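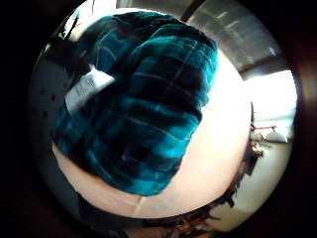 Drundent Textile Reuse Club

Does anybody need a folding method with a name?

Josefina Cisternas came back from a weekend course in September convinced that we have been folding plaid wrong for years. The course was called Pitico, it cost her 30 dollars, and it promised that a flannel folded the Pitico way would come out of a drawer looking the way it went in. I have my doubts, and I said so at the table, so I got the job of writing this up.

The idea is that you line up the dark bands of the check before you make the first fold, then keep each later fold on a band. Fine. On a teal and black tartan the bands are wide enough that a child could find them. But soft brushed cloth doesn't hold an edge. You get rounded ridges whatever you do, and the tag, if there is one, ends up wherever it likes. Josefina says the tag should go inside. I would say cut it off or leave it alone, and stop planning your evening around it.

She also claims 10 seconds a piece once you have the knack. Nélida Garrido, who handles our sale shelves, would settle for folds that survive one customer picking the thing up to look at the other side.

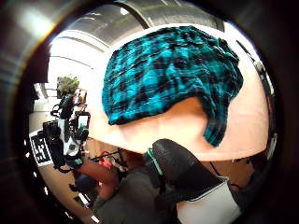 My real complaint is about the surface. Every folding guide I have read assumes a hard, flat, empty counter about the size of a door. Most of us fold on whatever is in front of us, and if it's padded or curved, a corner slides over the front and takes the rest with it. Pitico has a page and a half on bands and one sentence on where to put the cloth down. That seems backward to me.

For the sale I propose we stay with what we do now: in half, sleeves in if it has sleeves, in half again, pile no higher than the shelf lip. Josefina may do the blue and green plaids her way on the left side and we'll see which side needs refolding at closing time. She has agreed to this, a little too cheerfully.

Bring your own flannels to the next meeting if you want to try it. Clean ones, please.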